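The Blue One

I'd been working the ferry desk at Gulimora for two summers when my aunt called to say she was finally selling the house in Pemgate, and did I want anything out of it before the movers came. I said no. Then I lay awake till 2 in the morning thinking about the piano bench.

It wasn't a good bench! The lid stuck, and one leg had been glued by my uncle, who glued everything (badly, and with great confidence). But I used to hide things in it when I was a kid, and I had this feeling there was still something in there.

So I took the early bus. It was May and raining, and the woman next to me ate a whole bag of oranges and told me about her hip. By the time we got to Pemgate I smelled like a fruit stand and I knew more about hips than I ever wanted to.

My aunt had coffee going. She'd put me in the back room for the night, and she'd told me on the phone to pack something decent, as we were having dinner with the buyers. I'd brought my one nice shirt, the pale blue polo, and I laid it out first thing so I wouldn't forget.

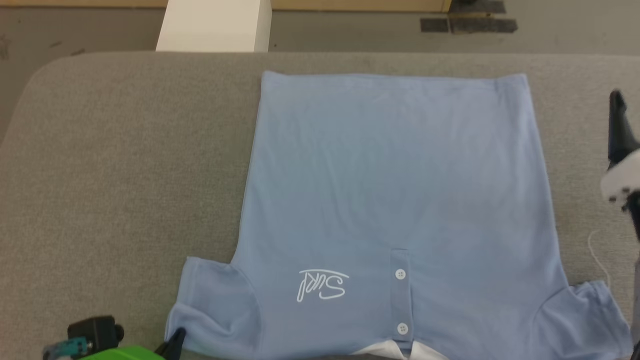

The dinner shirt, collar toward me.

"You're wearing that?" she said from the door.

"It's got a collar," I said.

She thought about it and went to check on the chicken.

The bench was in the hall under a pile of curtains. I got the lid up with a butter knife, and inside were 3 marbles, a library card and a raffle ticket from the Pálfi bakery, number 1329. I'd been so sure about that ticket. The prize was a cake as big as a car tire, and I'd told everybody at school they could come over and have some.

"Did I win?" I yelled down the hall.

"Win what?"

"The cake!"

It got quiet in the kitchen — a long quiet, with a spoon in it.

"Oh, honey," my aunt said. "We ate that while you were at camp."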